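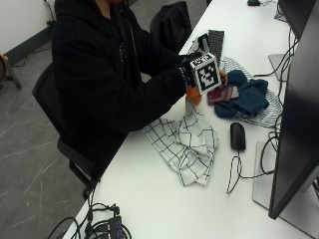 4.2 Working alongside the folding cell

When the folding cell at Pultach was first switched on, most of the staff we spoke to expected their days to grow shorter and duller. What they described to us by April was rather different. The cell now takes the plain items, and the people who used to fold them spend a good part of the shift teaching, checking and putting right (Figure 3).

Tiina Lappalainen, who had folded by hand at Ojala before moving across, told us over a long and very kind cup of coffee that she misses the chatter of the old table – you could talk all morning there, she said, and your hands simply got on with it. Desk work asks for more attention, and her shoulders feel it by Wednesday. Even so, she would not go back, and she was pleased to be asked how a cloth ought to be picked up.

Of the 3,177 entries in the shift log, 400 concern items handed back to a person. We return to these in Section 5.

Figure 3. Desk work with a marker cube held in gloved hands, and cloths lying on the desktop.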